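I cook at the Fallum Street canteen, and since February we've had an arm on the line for part of the morning prep. People ask me if it took somebody's job. It didn't, so far, but it did change what the jobs are.

Before it goes on the real counter, every new task gets worked out in simulation. The Guerra office sends us the renders and we mark them up. I didn't expect to like that part, but I do. I look at where the gripper goes down into the pan and where the knives are lying, and I say what I'd move. Knives first, always. I'd also want the salt closer to the cutting board.

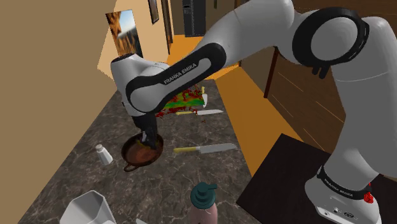 **Morley Kitchens — Prep & Line Team**

We serve 495 lunches on a full day, and the arm handles 3 steps of that. The rest is still hands. What's different is the first hour. I used to stand over one pan and think about nothing much. Now I check the setup, sign the sheet, start the run and go do the sauces, with one ear on the arm.

Some of the crew miss the quiet work. I get that. Two of them asked to go back to the old rota and they were allowed to, for now. The newer people mostly want the training, which comes with a small raise — small, but it's on the payslip.

My own complaint is the sign-off sheet. It's too long and half of it is about cables. I've asked for a one-page version and I'm still waiting.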